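Istville's spare rooms are filling up again

If you've tried to book a bed in Istville for the January ice fair, you already know how this goes. The one hotel is full. The motel out by the Wirkine turnoff is full too, and when I called, the guy at the desk laughed (nicely!) and told me to try again next winter.

So the town is doing what it did last year and opening up its houses. The homestay list went live at eight this morning with 55 rooms on it, and by the time I'd finished my second coffee 14 of them were gone. Last January the whole list had 19 rooms, so that's a big jump for a place with 2,100 people in it.

I called Lenni Suominen, who runs the list from the back office of the Rocha bakery, and asked what changed. "People saw their neighbors do it and live," Lenni told me. "Also the fair got longer. Four days now, and folks from Trultedport don't want to drive home in the dark every night."

I get that. I've done the Trultedport drive in the dark, with the wind coming sideways off the lake, and I'd pay good money to skip it — even for somebody's sewing room.

Most of the rooms are just that, by the way. Sewing rooms, kids' rooms where the kids went off to college, a couple of finished basements. Hosts set their own price, the bakery takes nothing, and you pay in person when you show up. Breakfast is up to the host. Lenni says to ask before you book, because one family last year got a full spread with smoked fish and their friends across the street got a box of cereal and a note.

The beds I've come across are the kind you'd find at an aunt's place, with a quilted coverlet across the foot, peony-print sheets, and a big carved wooden headboard. I'll take that over a motel bedspread any day.

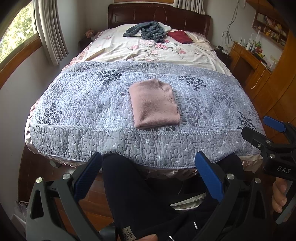

How to get on the list

Guests can call the bakery or stop by the counter before two in the afternoon. There's no website for booking, only the list itself, which gets updated when Lenni has a minute. If a room says "ask," it usually means there's a dog or a lot of stairs.

Hosts can still sign up through the end of next week. You need a door that closes, a working smoke alarm and a parking spot that won't get you in trouble with the plow. Somebody from the fair will come by to take a look before your room goes up, and Lenni says those visits run ten minutes unless you offer pie.

The shuttle is back as well. It'll loop between the lake lot, Main Street and the school every half hour, and this year it runs until eleven at night, so you can stay for the lantern skate and still get back to your room. Rides are free with a fair button. Buttons are at the bakery now, next to the register, and the kids' ones have a little pike on them.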